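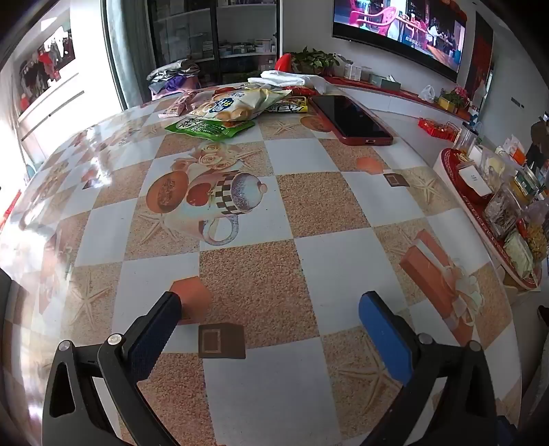 テーブルクロスの柄合わせで、リピート(柄の繰り返し寸法)の起点をどこに置くかについて意見がほしいです。反物から切り出すとき、耳側を基準にして端から取っていくと、天板の両端で柄の切れる位置が揃いません。短い卓なら気にならないのですが、長い卓だと片側だけ升目が半端になって目につきます。対象は写真と同じ系統の、白と砂色の市松にカップの絵が入ったプリント地です。市松の格子だけなら升目の境を中心線に合わせれば済むところ、絵柄が載っているせいで、格子の周期と絵の周期が別々に存在するのが厄介です。天板の角も丸いので、垂れの部分で格子が斜めに流れるのも困っています。

これから裁つ反物は縦のリピートが14cm、垂れは12cmの予定です。裁断前なので、起点はまだ動かせます。

— tachiban

---

**Re: 柄合わせの起点**

中心振り分け一択。天板の長手の中心線を先に決めて、そこに升目の境か升目の中心のどちらかを置き、左右へ振る。端から取るのは壁紙の悪い癖で、壁紙でも目立つ面は中心から割るのが普通。

升目の境と中心のどちらを取るかは、両端に残る升の幅で決める。半分未満の細い帯が残るほうを捨てる。それだけ。絵柄は無視してよい。

— oriko_n

---

**Re: Re: 柄合わせの起点**

「絵柄は無視してよい」には同意しません。無地の市松と違い、絵入りの市松は絵の位置で中心を読まれます。格子がきれいに割れていても、大きい絵が中心線から外れていれば、見る側はクロスがずれて掛かっていると判断します。

手順としては次のようにしています。

1. 反物を平置きし、絵の周期を縦横それぞれ測る。格子の周期とは別に控える。
2. 二つの周期が整数比になっているか確認する。なっていれば絵の周期だけで割り付けてよい。
3. 整数比でなければ、天板の上面では絵、垂れでは格子を優先する。

3の理由は、垂れに落ちた絵は正面から読まれないためです。垂れでは格子の水平線が床と平行に見えるかどうかのほうが効きます。

— kanejaku

---

**Re: 周期の測り方**

横から失礼します。周期を測るときは1リピートだけ測らないでください。巻きの張力で伸びているので、1リピート分の読みは信用できません。100cmの鋼尺を当てて、同じ図形が何回現れるかで割り戻すほうが誤差が小さくなります。公称14cmの反物で、端の図形が鋼尺の目盛りから3mmずれていたことがあります。

もう一つ、光沢のある地は照明の映り込みで升目の境が読みにくいので、斜めから光を当てず、真上からの拡散光で印を付けるのを勧めます。

— sumitsubo

---

**Re: Re: 周期の測り方**

3mmは裁断後に一晩寝かせれば戻る範囲では。寝かせる前に測るから数字が暴れる。先に放縮、それから採寸。

あと、割り付けソフトを使うならFirkeroの格子モードは角の丸い天板に対応していない。外接長方形で計算するので、角の垂れが長めに出る。補正は手計算。

— oriko_n

---

**Re: Re: Re: 周期の測り方**

放縮は織物なら有効ですが、表面に光沢仕上げのあるものは種類によって戻り方が違います。Jineroの反物は裏の基布が戻っても表の仕上げ層が追従せず、端が反りました。一晩で戻ると言い切るのは危険です。切れ端で先に試すべきです。

Firkeroの件は同じ認識です。うちでは角だけ型紙を起こしています。

— sumitsubo

---

**Re: 角の処理** 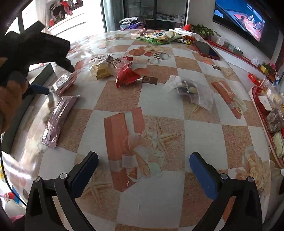

長手方向の見え方。縁は左右へ膨らみ、升目は白と茶系。

返信ありがとうございます。起点の話に加えて、縁が曲線の卓での見え方も問題にしたいです。直線の縁なら、縁に平行な升目の列がそのまま基準線になります。膨らんだ縁では、升目の列が縁に対して少しずつ角度を変えるので、正しく掛かっていても曲がって見えることがあります。縁に合わせて直そうとすると、今度は反対側が狂います。

いまのところ、縁は基準にせず、長手の中心線だけを見て掛けるつもりです。kanejakuさんの3を採って、上面は絵、垂れは格子で割ってみます。

— tachiban

---

**Re: Re: 角の処理**

縁を捨てて中心線だけ見るのは正しい。補足すると、中心線は天板の裏に付けておく。表に付けた印は掛けた瞬間に隠れる。裏の印から縁に糸を回し、糸の両端をクロスの裏に付けた印と合わせる。

上面を絵で割る案にはまだ反対。座る人の正面に来るのは卓の中央ではない。席ごとに見える絵が違うのだから、絵の中心揃えは入口から眺めたときだけの話になる。

— oriko_n

---

**Re: Re: Re: 角の処理**

入口から見たときの印象が問題になる部屋なら、入口からの見え方で決めればよいのでは。用途次第であって、一択にはならないと思います。

角の垂れについては、丸い角に四角い布を掛ければ余りが必ず出ます。選択肢は裾を角の丸みに沿わせて落とすか、余りを畳んで留めるかです。裾を落とすと格子の升が途中で斜めに切られます。畳む場合は、折り山を升目の境に置くと折り目が目立ちません。垂れ12cmなら裾を落とすほうを選びます。短い垂れで畳むと、余りが外へ張り出して戻りません。

— kanejaku

---

**Re: 裾の落とし方**

裾を落とす場合の手順を書いておきます。

- 天板の縁に沿って裏からチャコで輪郭を写す
- 輪郭の外側に垂れ寸法を取り、点を細かく打つ
- 点を自在定規でつなぐ。角だけコンパスで描くと、直線部とのつなぎ目で折れが出る
- 裁断は直線部を先、角を最後

光沢のある面は鋏の刃が滑るので、表を下にして裁ちます。ロータリーカッターは角の曲線で層がずれやすく、私は使っていません。

— sumitsubo

---

**Re: Re: 裾の落とし方**

ロータリーでも刃径の小さいものなら問題なく曲がります。Millcombeの卓で裾を全部それで落としましたが、ずれは出ませんでした。下のマットが古いと引っかかるので、そちらを疑ったほうがよいかもしれません。

— hemline_m

---

**Re: Re: Re: 裾の落とし方**

マットは交換済みです。刃径は確認します。

— sumitsubo

---

**Re: 裾の落とし方**

整理すると、切れ端で放縮の有無を確認、鋼尺で周期を採寸、天板の裏に中心線、上面は絵で割り付け、裾は最後に落とす、の順で進めます。絵の周期を横方向にも測ったところ、格子の周期とは整数比になりませんでした。kanejakuさんの3に該当します。裾は鋏で裁ちます。

— tachiban

---

**Re: Re: 裾の落とし方**

整数比でないなら、裁つ前に横方向の割り付けを紙で一度描いたほうがいい。縦と横で優先を変えると、角で両方の半端が重なる。

— oriko_n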